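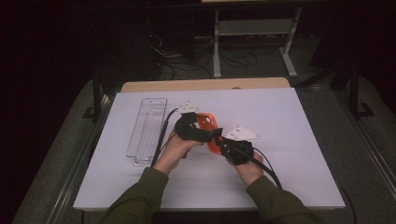
Subject: Re: Open day at Carroll, was it worth the drive?
Date: 9 August 2019

On the list, someone from the Bundanau group wrote:
> I see the Carroll workshop had its robot open day. We were
> thinking of taking the club to the next one. Did anything
> move, or was it all posters? And did they let you near
> the Viva?

Things moved. Posters too, but they stayed on the wall.

The Viva demo ran 2 times while I was there. The first spent most of its slot being plugged in, and I have now seen more of the back of a technician's head than I ever planned to. The second went fine. It sorted parts into trays at a pace I would call thoughtful.

The better stop was the Dorik table, where you get to handle the thing yourself. It's a handheld unit with an orange plate in the middle, two chunky black grips and a cable off each side. They want it held with both hands from underneath, and they will tell you so again if you forget. I was told this one was build 1885, and that 815 was the one that got dropped. I didn't ask about the ones in between.

Mind the cables on the floor. My left shoe found one.

They said 3065 people came through the door. I believe every one of them was ahead of me for coffee.

So yes, bring the club, but go to the Dorik table first and the Viva late, once it's warmed up. The next one is in June. Parking is on the grass, and it slopes.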